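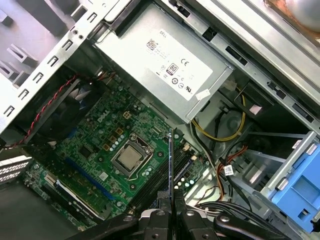
Inside a desktop computer, with the power supply at upper middle.

Bench Technician, Part Time
Flestbridge Computer Reuse, Villudero site
Posted Feb 12, 2025

Flestbridge takes in used office computers from schools and small businesses, repairs what can be repaired, and sells them at low cost to local households. Last year we handled 2562 machines. We need one more technician at the Villudero workshop.

The work
You will test incoming desktops and laptops, replace failed drives, memory and power supplies, wipe disks, and install an operating system. You will log each machine in our stock system, Drokik. We will train you on it. You will also cover the front counter one afternoon a week, where customers bring in questions and returns.

What we need
Some hands-on experience with PC repair, paid or not. Clear written notes. You should be able to lift 40 pounds and stand for part of the shift. A certificate is fine but not required. Spanish or Tigrinya is useful at the counter.

Hours and pay
20 hours a week, mornings preferred. Pay is $22 an hour with 14 days of paid leave a year. The post runs through October and may be extended. There is a tool allowance of $800, paid after the first month.

How to apply
Send a resume and a short note about a repair you have done to Shewit Gebru, workshop manager. No cover letter needed. Interviews are with Shewit and Efe Amadi and include a half-hour bench test. Travel costs are repaid if you keep your receipts. Parking is behind the building, off Demirtaş Street.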